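Zernumitz open day, worth the drive?

brondness_bob
Went to the Zernumitz open day on Wednesday. The flyer said "robots that handle soft goods." What I got was a person holding two grippers by hand, working on a kid's bucket hat over a white board. Cables everywhere.

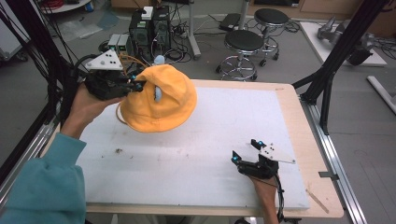 I drove in from Herkstead for this. I don't mind seeing work in progress – I mind the flyer. If a human arm is doing the moving, call it a demo of grippers.

fontes_fan
You're being hard on them. Recording people's hand movements is how the arms get trained. Cloth is miserable to grab and those little pads are doing real work.

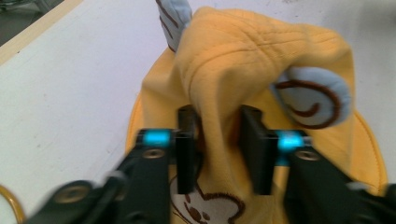

Gripper closed on a fold of the hat.

brondness_bob
Sure, it can pinch a hat. So can a clothespin. I asked how often the arm manages it with no person attached and got a long talk about data.

pressline2
I run a packing line and I'd want that number too. Did they give any figure at all?

brondness_bob
One. They said 3393 recordings so far. No success rate.

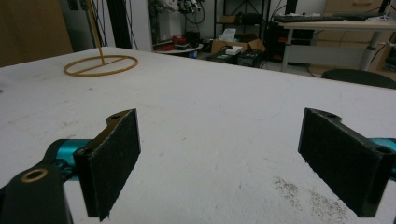

pressline2
Did anyone say when the arm would be shown doing the job by itself?

brondness_bob
April, according to Jalen Brannigan, who was leading the tour. He wouldn't say which task.

fontes_fan
At least he gave you a month. I've been to trade shows where they won't even let you near the table.

brondness_bob
Fair, we did get close. Close enough to see the scuffs and specks all over the tabletop, so it does get used. I'll give them that much.
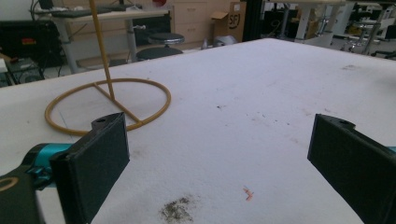 What I'd want next time is five tries in a row, hands off, misses included. If it drops two of them, fine, let us watch. I'd believe that a lot sooner than a flyer.

pressline2
Same here. I'll skip it until April – post if you go back.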